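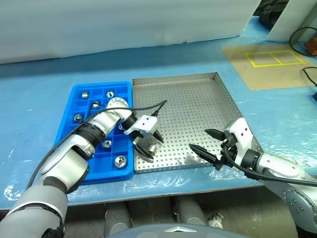 Tanveer Rind bought the Seltano repair shop in August with 400 dollars in savings and a bank loan. He fixes old sewing machines, mostly ones that sat in attics for 30 years. Worn parts are the hard part of the trade. Makers stopped stocking them long ago, so he buys small lots and sorts them by size. A blue tray with small square cells keeps metal bushings from rolling off a table – a cheap fix, and he recommends it to anyone starting out.

Most repairs take him 2 evenings. Customers drive in from Lindqvist and leave their machines by the door before 8.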